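Witen Releases Updated Planning Software for Two-Arm Workstations

30 Aug 2019
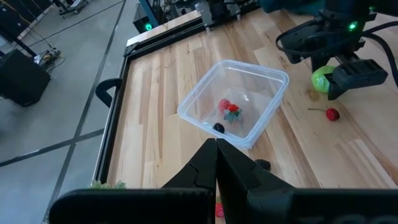 Toy fruit and a clear plastic container on the worktable, seen from one of the two grippers.

Witen has released a new version of its planning and control software for two-arm robot workstations. The update, named Lomari, changes how the two arms share a single work area and how the system decides which arm should reach for an object.

In earlier versions, each arm was given its own half of the table and could cross the middle only when the other arm was parked. Lomari removes the fixed boundary. The planner now reserves a small volume of space along each planned path and releases it as the arm moves through. If both arms request the same space, the one with the shorter remaining path goes first and the other is replanned while it waits.

"The old rule was safe, but it left one arm standing still for much of a task," said Macarena Quintana, who leads the planning group. "Sorting small items into a container is a good test, as both grippers need to work close to the same spot."

The perception module has also been revised. Object positions are now updated from the wrist views during the approach, and a grasp can be corrected until shortly before the fingers close. Small, dark items were a particular concern during development, as were containers with clear walls, which the previous module often placed too low or missed.

The group ran 2,000 sorting trials on the new version before release. Of these, 1,695 were completed without an operator stepping in. Most of the remaining trials ended when an item rolled during the grasp and the planner ran out of time to find it again. Iñaki Ibarra, who maintains the control code, said that recovery from a failed grasp will be the main subject of the next update.

Lomari also includes a log viewer that plays back both arms on one timeline, together with the space each had reserved. A set of 500 recorded trials is supplied with the software so that users can compare settings without running the hardware.

Existing users may install the update through the usual channel. Configuration files from the previous version will load, but table boundaries defined in them are ignored - sites that depend on a fixed boundary should set it again as a keep-out zone before running either arm.

Questions on installation may be sent to Yolanda Miranda in the Witen support office.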